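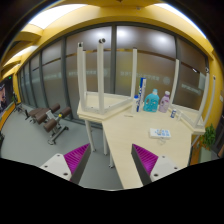
Gripper open by the long table, stools still up

Thursday, August 14, 2025

Okay, so the hand-held gripper is back in one piece and I'm buggered. I'd told Dymphna it would be a quick tidy before lunch (ha!) and it ate the whole day.

The trouble was the left finger. For a week it's been closing a whisker behind the right one, so anything skinny gets nudged sideways before it's held, and Kieran has been blaming my wrist. I took both fingers off, laid them on a tea towel and went looking for grit. Plenty of it! There was a grey fluffy paste in the slide, half lint and half the grease I put on in July, which was clearly far too much. Cotton buds, a bit of isopropyl, more cotton buds. Then one tiny dot of grease each side, spread with a toothpick, and I made myself put the tube away straight after.

Pads next. I love the magenta but the ribs do hold on to muck, and I'd been wiping across them like a goose when you need to go along the grooves with a soft toothbrush. Warm water, a drop of dish soap, rinse, leave them be. Catríona swears by alcohol on the pads as well and I'm not game, the last set I did that way went all shiny and slippery.

Putting it back together was where I lost my temper. The finger screws are little things going into plastic, and I'd done the left side up tight before I noticed the finger sitting a hair crooked. Out they came again. Second go I left everything loose, squeezed the fingers shut on a steel rule so the pads lined themselves up, and nipped the screws a quarter turn at a time, corner to corner. Much better. I should write that on the lid of the toolbox, because I'll have forgotten by spring.

Then the camera check, as the fingers have to land in the same spot in the picture every time or the Lolisero software gets sulky. It wanted 60 open-and-close cycles and threw a fit at number 18, which was me bumping the cable. Started over. The second run went right through, and the worst gap between the two sides came out under the limit, so I logged it and did a wee dance.

Donal rang in the middle of all that to ask if we had spare pads. We have one set. He can't have it! I've put in an order with Nollcombe and it came to nearly 83 dollars with the postage, which for some rubber is a bit rich.

Still to do: threadlocker on the right side, a new tie for the cable, and ask Fionnuala where she's put my good hex key. The one I used today is rounding off at the tip and I was swearing at it by four o'clock.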